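Sorting Line Automation: Questions From Staff

Anetti packing and kitting, Eltolier building. Updated February.

What is changing on the line?

Stations 1 through 5 on the kitting floor are getting robot arms with two-finger grippers. The arms will pick small parts and place them in trays. Checking, packing, labeling and anything that goes in a customer's box by hand stays with people. The receiving dock and the Danko returns area are not part of this.

Is anyone losing their job?

No layoffs are planned as part of this project. Pickers at the five stations will move to tray checking, station tending or packing. If you work at one of these stations, your lead will talk with you before your station is switched over. Pay grade stays the same or goes up. Station tending is graded one step above picking.

Who supplies the arms and who fixes them?

Solunley supplies the arms and the control software. Their technicians handle repairs and anything inside the housing. Station tenders clear stuck parts, swap trays and restart a job after a stop. If a fault comes back after one restart, leave the station stopped and call maintenance.

Can the arms keep up with us?

Not on every part. In the trial, one station placed 3,215 parts in a week, and the same station run by hand placed 3,670. The arm was slower on mixed bins and close to even on single-part runs. Daily targets for the converted stations will be set from the arm's numbers, and packers downstream will not be measured against the old ones.

How is a new job set up?

It starts in simulation. The software team builds the tray and the parts in the program, runs the pick there, and sends the job to the floor when it passes. Early practice runs use plain numbered blocks, and our own parts are added later.

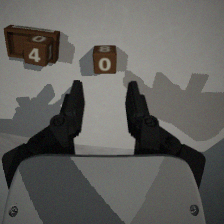

Do I have to take the training if I'm not moving to a tending job?

Everyone who works within reach of a converted station takes the short safety session. The full course is only for tenders and leads.

How long is the training, and am I paid for it?

The safety session takes one hour. The tender course is two shifts, one in the training room and one at a station with a Solunley technician. Both are paid at your regular rate and held during scheduled hours. If you work nights, ask your lead for the Wednesday session, which starts at 9 p.m.

Can I put my hand in the station while the arm is moving?

No. Press the stop button and wait for the light to turn solid amber. This applies even if the arm looks idle – it may be waiting on a signal. A dropped part can stay where it is until the next tray change.

Are the station cameras recording people?

They point down at the work surface and are used to find parts. Clips are saved only when a pick fails, and they are deleted after two weeks. They will not be used for attendance or discipline.

Will my schedule change?

Shift times stay as posted. Break times at the converted stations may move by up to 15 minutes so that two tenders are not away at once. Overtime is still offered by seniority.

Where do I send a question that isn't answered on this page?

Ask your lead or call extension 614. You can also leave a written question in the box by the time clock – no name needed. Answers are added to this page at the end of each month.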